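Ruppert Street night market to return with 26 food stalls and a longer season

2021-05-07

For immediate release

The Ruppert Street Night Market will open again this month with more stalls, more seating and a season that runs right through winter, organiser Plitar Events announced today.

The market takes over the car park behind the old Puvine cannery and sells cooked food from across South and Southeast Asia, the Middle East and the Pacific. It will trade from 5 pm until 10 pm, with last orders at 9.30 pm. Entry is free.

Plitar Events director Lavanya Achari said the short trial in March had drawn more people than the site was set up to handle.

"We planned for a neighbourhood crowd and on the final night we had some 4,000 people through the gate," Ms Achari said. "The queues for the laksa and the charcoal skewers went back to the footpath. We've moved those two stalls to opposite ends of the car park and given each of them a second serving window."

Seating has been the most common complaint in the feedback forms. The trial had 198 seats, most of them at the cannery end and a long walk from the drinks. The new layout has 211 seats under cover, plus standing benches along the brick wall, and families with prams will have their own area near the Ruppert Street gate.

Stallholders returning from the trial include Auntie Mei's Laksa, Colombo Corner, the Samoan bakery Fale Bread and the Penang-style noodle cart Wok Number Two. New to the market are a Persian grill, a Keralan breakfast-for-dinner stall selling appam and egg curry, a Filipino barbecue, and a dessert stall making shaved ice with palm sugar and red beans.

The Persian grill is run by Mojtaba Talebi, who has cooked at private functions for several years and is opening to the public for the first time. His menu is short: lamb koobideh, saffron chicken, grilled tomatoes, flatbread and a herb salad, with a barberry rice on cooler nights.

"I would sooner do five dishes well," Mr Talebi said. "People have asked me about stews. Maybe in July, when it is properly cold, I will put on a ghormeh sabzi and see who comes."

All stalls will offer at least one dish at $7. Plitar Events made this a condition of trading after visitors said they wanted to try several stalls in one night without paying for a full meal at each. The $7 plates are smaller than the main serves and will be marked with a green sticker on every menu board. Vegetarian dishes will carry a leaf symbol, and stalls have been asked to list common allergens beside the prices.
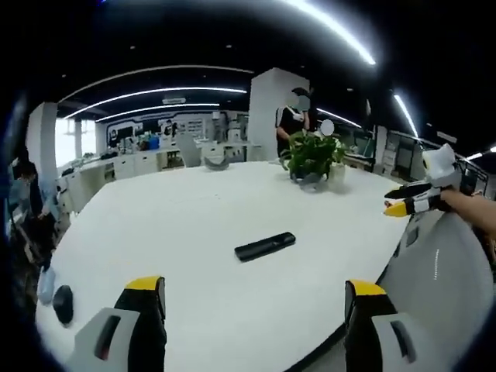
Orders at the busier stalls can also be placed by phone through Zeltis, an ordering service that sends a text message when the food is ready. Customers scan a code at the stall or at any table, pay by card and collect from a separate window. Cash will still be accepted at every stall, and the walk-up queue will stay open for the whole of each session.

Ms Achari said the text message system had been used by three stalls during the trial and would now be offered to all of them.

"A few of the older stallholders weren't keen, and that's fine," she said. "They know their customers and they can call out a number faster than a phone can buzz."

Visitors are asked to check in at the gate using the QR code or the paper sheet. Hand sanitiser will be available at both entrances and beside the toilets. The number of people on site at any one time will be capped in line with current health rules, and gate staff may ask people to wait for a short time when the market is full. The quietest period is usually between 5 pm and 6 pm.

Plates, bowls and cutlery at the market will be washable. A wash station has been set up inside the cannery's former loading bay, and customers are asked to return their dishes to one of the marked tubs before leaving. Takeaway containers are available for an extra 50 cents, or visitors may bring their own clean container with a lid.

There is limited street parking near the site. The closest bus stop is on Ruppert Street, opposite the hardware shop, and bike racks have been added on the cannery side of the lane. Drivers are asked not to use the lane behind the bakery, which is needed for deliveries and emergency access. Two accessible parking bays are available inside the gate and may be booked by email.

Dogs are welcome on a lead in the standing area but not in the covered seating. The market is alcohol-free. Fresh lime soda, sugarcane juice, teh tarik and Persian mint drinks will be sold at the drinks stall and by several of the food stalls.

The market will go ahead in light rain. If strong wind or storms are forecast, a decision will be made by 2 pm and posted at the gate and on the market's social media pages. Orders already paid for through Zeltis will be refunded in full if a session is called off.

Applications for spring stalls open in July. Preference will be given to cooks living in the local area and to cuisines not already on offer. A registered food business and a current food safety supervisor certificate are required. First-time traders can ask for a shared stall at half the usual site fee.

Media are welcome to attend the opening night from 4 pm, before the gates open to the public. Ms Achari and Mr Talebi will be available for interviews, and several stallholders have agreed to be photographed while they cook. Please contact Plitar Events beforehand to arrange entry.

Media contact: Lavanya Achari, Director, Plitar Events

Stall enquiries: Market office, Puvine cannery, Ruppert Street

ENDS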